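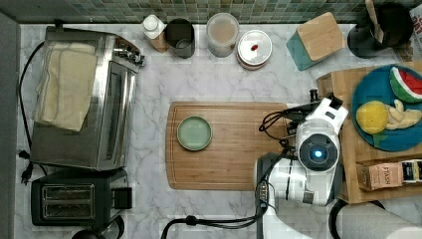 Thread: Arm on the snack counter, two months in - how are other sites handling it?

Posted in: Workplace Catering & Hospitality > Equipment and Staffing

prepcook_dee
We run breakfast and afternoon snacks for an office building in Sirnbridge. Management put in an arm for the fruit and tea plates in May. It does the light stuff: fruit onto a plate, tea box next to it, plate over to the pickup side. People still do the cutting, the toast and anything hot.

What I want to know is what happened to your shifts. Ours went from three on the early to 2, and the third person got moved to the Pillard building. No one lost their job, but she has a longer bus ride now and she wasn't asked.

gallagher_st
Same thing at our place, different supplier. We kept everyone but the hours moved. Early shift starts at 6:30 now, used to be 5:45. I like the sleep. I don't like the smaller check.

What size plates are you on? Ours had trouble with anything flat and heavy.

prepcook_dee
Big blue ones for fruit, small green ones for the toast side. The banana goes on peeled, so we keep that for a person. Lemons and tea boxes are easy for it. A watermelon slice depends on how it was cut.

nightshift_ron
I'll be the one to disagree. I've done this work a long time and plating fruit was the part of the morning where you could stand still and talk to people coming in. Take that out and what's left is lifting, wiping and the dishwasher. My wrists are worse this year and I'm faster on paper. The arm got the good job.

tallyho_ops
I'm on the management side so take it how you like. We logged 3,972 plates over our trial. The arm was slower than a person on nearly every one of them. We kept it for the stretch between 6 and 7 in the morning, when we could never fill the shift. If you have people who want those hours, I wouldn't bother.

nightshift_ron
You could never fill the shift at what you were paying.

tallyho_ops
Fair. We did raise it once and got one applicant. I'm not going to pretend we tried everything.

kettle_and_co
Practical question for Dee. Do you keep the toaster and the toaster oven on the same counter as the arm? We were told to move all heat to a separate bench, and that costs us a lot of walking.

prepcook_dee
Same counter, both at the left end. The arm stays over the boards on the other side. We have a house rule that no one reaches across while it's lit up blue. I asked for a written version of the rule and I'm still waiting.

Cables are my other complaint. I wipe that counter 47 times a day and there is always one in the way.

gallagher_st
Ask them to run the cable off the back. Ours is clipped under the edge and it made a real difference to cleaning. Took the tech 110 minutes, most of that looking for clips.

wonda_user2
We have the Wonda setup with Tekin doing the service. The change for us was who gets called when something goes wrong. It used to be the shift lead. Now it's whoever took the half-day training, and that's me, with no extra pay. If you're getting one of these, settle that before it goes in. I didn't, and now I get texts on my day off.

prepcook_dee
That's useful, thank you. I'm the trained one here too. I'll bring it up along with the written rule.

nightshift_ron
Bring up the bus ride while you're in there.

prepcook_dee
It's first on my list. Meeting is at 2:30, I'll post what they say.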